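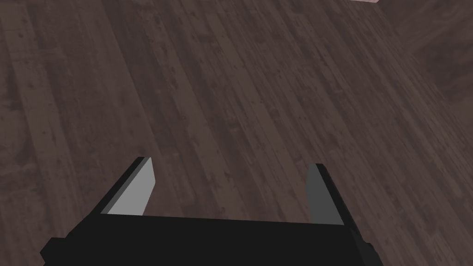 Figure 1. Gripper with open jaws over a plank floor, simulation view (agenda item 3)

GINPORT WORKS – JOINT CONSULTATIVE GROUP ON AUTOMATION
Minutes of the August meeting

Chair: Vasiliki Raptis
Represented: site management, day and evening packing shifts, maintenance, training, health and safety, staff representatives. Koutsoukos attended for items 3 and 4.
Apologies: Bornel (freight contractor)

The meeting opened at 2:10 p.m.

1. Minutes of the previous meeting

The minutes were accepted with one correction. Under item 6, "reassigned" should read "offered reassignment". The evening shift representatives asked that the difference be recorded, as the staff concerned had not yet replied when the minutes were sent out.

2. Matters arising

2.1 The revised floor plan for the returns hall has been posted at both entrances. The copy at the north entrance still shows the old walkway and will be replaced.

2.2 Payroll confirmed that time spent in training for the new cells is paid at the normal shift rate, including the evening supplement where it applies. Three staff who were paid at the basic rate in the first round will receive the balance with their next pay.

2.3 The request for a second drinking water point near the packing lines remains open.

3. Clenano picking cell – progress report

3.1 Koutsoukos presented the present state of the Clenano cell, which is intended to take over the picking up of dropped and stray items in the returns hall. Work is still being done in simulation. Members were shown Figure 1, in which both fingers of the gripper are visible and nothing is held between them.

3.2 The maintenance representative asked how the pads on the inner faces of the fingers would be inspected once the cell is on site. Koutsoukos replied that pads are treated as wearing parts and would be checked at the start of each shift. Maintenance asked for this in writing, together with the time allowed for the check, before agreeing to take it on.

3.3 A day shift representative observed that the floor in Figure 1 is of wooden planks, while the returns hall has sealed concrete with painted lanes. Koutsoukos stated that floor surfaces can be changed in the simulation and that a concrete version would be run. The Chair asked that results from the two surfaces be reported separately.

3.4 Koutsoukos reported that 900 simulated picks had been set as the target for the current stage and that 379 had been completed. Members asked what was counted as a completed pick. It was explained that the item must be lifted, carried and released in the correct tote. Picks in which the item is lifted and then dropped are recorded as failures. The group asked to see the failures listed by type of item at the next meeting.

3.5 Health and safety noted that no risk assessment can be signed on the basis of simulation alone. The assessment will be opened when the cell is installed behind fixed guarding, and staff representatives will be present for the first powered run.

4. Effect on jobs and duties

4.1 The Chair restated the position agreed with management in the spring: no post in the returns hall will be removed as a result of the Clenano cell during its trial. Staff representatives asked what would apply after the trial. Management was not able to give an undertaking and will bring a written statement to the next meeting.

4.2 There are nine staff whose duties include floor picking for at least part of the shift. Several have told their representatives that they would be glad to do less bending and lifting. Others are concerned that floor picking is the only varied part of the job, and that without it they would stand at the sorting bench for the full shift. The group agreed that both views should be put to management – the second had not been raised before.

4.3 Representatives proposed that rotation between the bench, the cell and the loading door be written into the trial terms, with no period at the bench longer than 60 minutes. Management supported rotation in principle and asked for time to check the figure against truck arrivals handled by Bornel. Carried forward.

4.4 It was asked whether data from the cell would be used to compare the speed of individual workers. Management stated that it would not. The staff side requested that this be included in the trial terms, and management agreed.

5. Training

5.1 The training lead presented a draft course covering safe stopping, clearing a jam, and restarting the cell. Members found the section on restarting too brief. It does not say who may authorize a restart when the shift lead is away from the hall.

5.2 Evening shift staff asked for sessions within their own hours. Agreed.

6. Actions

Pad inspection procedure and time allowance, in writing – Koutsoukos
Simulation run on concrete, reported separately – Koutsoukos
List of failed picks by type of item – Koutsoukos
Written statement on posts after the trial – site management
Rotation limit checked against truck arrivals – site management
Draft wording on use of cell data – staff representatives and site management
Restart section to be rewritten – training lead
Floor plan at north entrance – health and safety

7. Any other business

The lockers moved during the spring works are to be returned to the east corridor. Keys may be collected from the gatehouse.

The meeting closed at 3:45 p.m.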